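The stop that was not counted as a failure

I work with robots that learn household tasks from people, and I have worked with them long enough to stop being impressed by a good day. What I want to write about is a bad one. In June, in our workroom in Trerkbridge, one of the arms lost communication with its controller for 3 seconds during a table clearing task. It did not stop. It held its last command, then it received a new one, and it jumped to catch up. A colleague had two fingers near the rim of the tray, because he was putting a fork back in its place. He was not hurt badly. He had a bruise and a bad evening.

The incident was written down as "operator inside working area." I have thought about these four words all summer, and I believe they are wrong. They are correct as a statement of where a hand was. As an explanation they are a way to close the file.
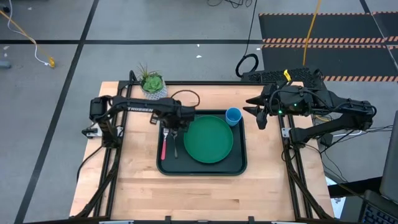

The usual defense is that our work is harmless. The arms are light, the speeds are low, and there is no cutting tool and nothing hot. People who come from car factories look at us and smile. A plastic cup, a plate and a fork with a red handle are on a tray, and who can be afraid of that? But this is the reason why the habits get bad. A person who would never reach into a welding cell will reach over a tray without thinking, and will do it many times in one afternoon, because each new trial must begin with the objects in their places. The reset is part of the job. If the job requires a hand inside the area, then a report cannot be surprised to find a hand there.

I want to be fair to the people who wrote the report. They had a form, and the form had a list of causes. There was "hardware," there was "software," there was "operator," and it was permitted to mark only one. The communication loss was already known under the name "hiccup," and a thing with such a nice name does not feel like a cause. It had been seen before. I asked how often, and after some days I received an answer from the logs. In 3,551 trials with this setup, the arm lost communication 30 times. In most of these cases the loss was too short to matter, the arm continued, the cup went where it had to go, and the trial was marked as a success.

This is the part which makes me angry, if I can use this word in a technical matter. We had a record of the fault and we had put it in the column of successes. The software we use for the trials, Prolus, asks at the end only if the task was completed. It does not ask if the machine did something strange on the way. So a trial in which the arm froze and jumped, and then put the plate away, looks the same in the table as a trial in which everything was smooth. Worse, both are used to teach the next version.

My opinion is simple. A jump after a lost signal should be counted as a failure of the trial, always, also when the objects end in the right place. I know what this does to the success rate. I was in the meeting where it was discussed, and I saw the faces. The rate would go down only a little, but it would go down in the same month when we had to show it, and it was decided to "look at the definition later." It is now September and the definition is the same. 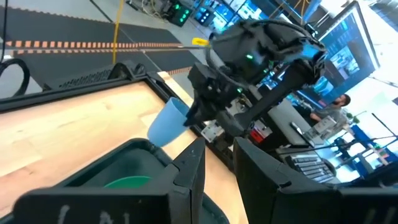
There is a second question, about what an arm should do when it hears nothing. Our arms were set to hold position and wait, and then to go directly to the next command at whatever speed this required. The person who chose this had a good reason. If an arm goes limp in the middle of a task, it drops what it has in the gripper, and with two arms one can fall into the other. Holding is better than falling, I agree. But holding and then jumping is a different thing, and it was never chosen by anybody. It was what remained when the first half of the problem was solved. After a loss the arm should stay where it is until a person lets it continue, and it should return slowly.

I have heard the argument that this would make the work too slow. A colleague from Younis, the company which helped us with the installation, told me that their other customers do not want a confirmation after every short loss. I believe him. I also asked if these customers know how many short losses they have, and he did not know. With our numbers, a confirmation would be needed 30 times in all that work. I cannot accept that this is a burden.

Some readers will say that the hand should simply stay out, and that a rule on the wall is cheaper than new software. We have such a rule. It was written for a larger machine, a Draven, which stood in the same room before and had a door with a switch. When that machine left, the door left with it, and the rule stayed. Now it says that no person may reach into the area "while the door is open," and there is no door. I have asked for the text to be changed. Until it is, I press the stop button before I touch anything on the table, and I ask the people who work with me to do the same. It adds 2 seconds to a reset.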